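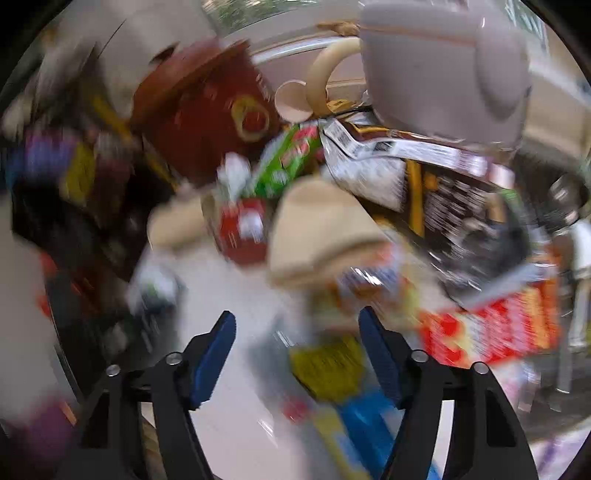

Groceries and household bits, all in one pile.

Jun 22, 2026

I have been a member of the Hurkeo rewards club for three years, and last night I finally sat down with the receipts to see what I've gotten out of it.

The pitch is simple enough. You shop at the big Hurkeo in Wurnton, you scan your card, you collect points. At 3000 points you get a voucher. The voucher is for five dollars. I had to read that part of the booklet twice, as it's printed in gray on slightly lighter gray.

Since the last reset I have 1087 points. Yes, there is a reset. Your points go back to zero if you haven't cashed them in after 14 months, and mine did in May, when I was almost at the line. I got an email telling me afterward. The subject was "A fresh start for you!"

My neighbor Florian Masson swears by the thing. He says he saves a fortune, and he may well think so. But when I asked him what he'd bought on his last trip he listed two jars of olives, a mop head and a bag of charcoal, and he doesn't own a grill. The olives were triple points.

That's my real problem with it. The club prices look like discounts until you check them against somewhere else. I did, at Rees, the little store by the bus station with the bad lighting and no card of any kind. Rice, dish soap, canned tomatoes, trash bags, coffee. Rees was cheaper on everything except the coffee, and the Hurkeo coffee was only cheaper if I bought two. Maybe I picked a strange week. I'd like to see somebody show me a normal one.

Now Hurkeo wants us all on the new app, which is made by an outfit called Zornside. It asks for your birthday, your location and how many people live in your home – for "better offers," supposedly. So far my better offers have been cat litter (no cat) and diapers (my youngest is in college). If they're studying my shopping that closely, I'd expect them to have noticed.

I wrote to customer service about the lost points. They answered quickly, I'll give them that, and said that as a gesture of goodwill they had added 50 points to my account. I looked this morning and they aren't there yet.

The card is still in my wallet for now. I'm going to Rees for the rice.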